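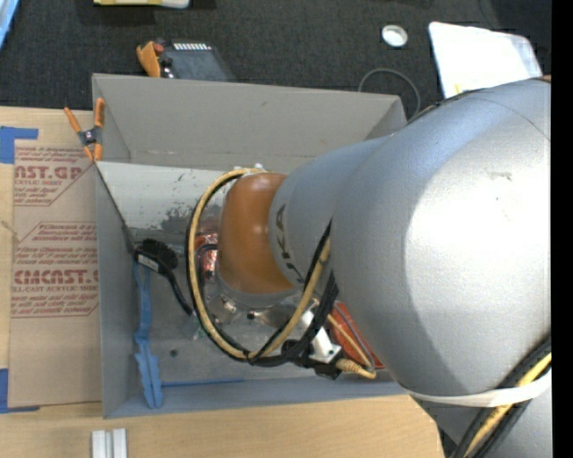 About Vusow

Search this site Enter keywords Go

Vusow helps small manufacturers, packers and trade schools work out what automation they need, what it is going to cost them, and in what order they ought to buy it. We don't build robots and we don't sell them. We sit on your side of the table while you decide, and we stay in touch while you live with the decision, which in our experience is the longer job by a good many years.

The company began in the back office of a packing business in Crichton, where the two of us who started it had been handed a catalog, a budget figure and a request to "get a robot in by spring." We got one in by spring. We had priced the arm down to the last dollar and had hardly thought about the gripper, the cables, the bins, the floor space or the weeks our best people would spend learning to run it. The owner was very kind about it, kinder than we deserved, and when we had finally put things right she suggested that other shops might pay to hear the story before they signed anything. That was the start of Vusow, and we still tell the story to every new client, usually over coffee.

There are 9 of us now - planners, a couple of former maintenance hands, and one retired purchasing manager who came to help out for a summer and is still here. We have worked on 221 equipment plans, from a single arm picking parts out of a tub to whole packing lines, and we keep every one of them on file, including the ones where our advice was to hold off for a year. We're rather proud of those, to tell the truth.

How we work with you

A first visit takes most of a morning. We like to arrive early, while the shift is getting going, and simply watch for a while before anybody shows us a spreadsheet. We ask what gets picked up, where it is put down, how often the mix of items changes and who gets called when something jams. After that we sit down with whoever holds the budget and go through it line by line: the arm, the tooling that goes on the end of it, guarding, wiring, spare parts, training, and the hours your own staff will give to the project whether anyone has written them down or not.

You then get a written plan, which we call the Adau plan after the street our first real office was on. It runs to over 40 pages for most shops (we do try to keep it shorter!) and it sets out what to buy first, what to lease, what can be bought used, and what can wait until the next budget year. If you have a board or a bank to convince, we will gladly come along and answer questions.

Our test shop

We share a building with Vistetti, the machine shop next door, and keep a work area there where clients can try a task before they commit money to it. Bring your own parts, the awkward ones especially. Packages that shine, tools with long thin handles, anything soft or floppy - these are what upset a budget later on, and an afternoon spent on them early is well worth the drive.

We plan most of our new work in May, when many of our clients are drafting their budgets for the following year, so please write to us a little ahead of that if you can. Visitors are welcome any weekday morning after 9, and parking is around the back, by the loading door.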